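Posted 8/25/22

**Foreign Exchange Settlement Analyst (full-time, ongoing)**
**Hukent — Treasury Operations, Reference 3621**

Hukent handles foreign currency payments for importers, exporters and freight forwarders. The Treasury Operations group is seeking an analyst to work on daily settlement and on the reconciliation of client accounts held in currencies other than the Australian dollar.

The position reports to the Settlement Lead. It is a back-office role with no sales component and no trading authority. Most of the work concerns payments in US dollars, euros, New Zealand dollars and yen, with a smaller volume in Mexican pesos and Thai baht.

## Duties

- Match incoming client funds to booked forward and spot contracts before the daily cut-off.
- Investigate unmatched items and record the cause in the exceptions register.
- Prepare the morning cash position by currency and send it to the dealing desk.
- Check settlement instructions against the client file, including changes of beneficiary bank.
- Calculate margin calls on open forwards when the rate moves past the agreed threshold.
- Assist with month-end revaluation and the supporting journals.

Exceptions over $2000 are referred to the Settlement Lead on the day they are found. Smaller items may be cleared by the analyst once the supporting documents have been attached.

## Systems

Contracts are booked in Tritgate. Bank statements are loaded overnight and matched by rule; the current automatic match rate is 98 per cent. The remainder is worked by hand, and this is where the analyst will spend a good part of each morning. Reporting is done in spreadsheets and SQL. Prior use of Tritgate is not required, and training is given in the first month.

The group is also moving the accounts of two recently acquired client books, Handix and Cattaneo, onto the same ledger. Both books carry older forwards with non-standard value dates. The analyst will help to verify opening balances and will compare the historic rates against the original contract notes. This work is expected to run alongside normal duties until the migration is signed off.

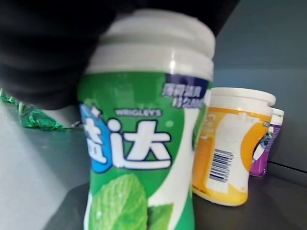
**Three chewing gum bottles**
Green, yellow-orange and purple, on a grey surface

## Requirements

Essential:

- Experience in settlements, reconciliations, bank operations or trade finance.
- A working knowledge of spot and forward contracts, value dates and currency holidays.
- Sound spreadsheet skills, including lookups and pivot tables.
- The right to work in Australia.

Desirable:

- Basic SQL.
- Familiarity with SWIFT message formats.
- A completed or part-completed qualification in finance, accounting or economics.

Applicants who have worked in accounts payable or in a customs brokerage are encouraged to apply if they have dealt with foreign invoices. Candidates without direct experience of forwards should say so in the application — the selection test covers spot settlement only.

## Hours and conditions

The role is 38 hours per week. Two shifts are in use, early and standard, and staff rotate between them by roster. The early shift covers the New Zealand cut-off. Up to two days per week may be worked from home after probation. Annual leave is not normally approved across the end of the financial year.

Salary depends on experience and is paid fortnightly, with superannuation in addition. A study allowance is available after 12 months of service.

## Selection process

1. Written application and résumé.
2. A reconciliation exercise of 45 minutes, completed online.
3. Interview with the Settlement Lead and one member of the dealing desk.
4. Reference, identity and police checks.

The exercise consists of a bank statement, a contract list and a short set of unmatched entries. A calculator and spreadsheet may be used. Marks are given for the written explanation of each difference as well as for the final balance.

Interviews will be held in September. Applications should quote the reference number and be lodged through the careers page on the Hukent website, with a cover letter of no more than one page. Recruitment agencies are asked not to submit candidates for this position.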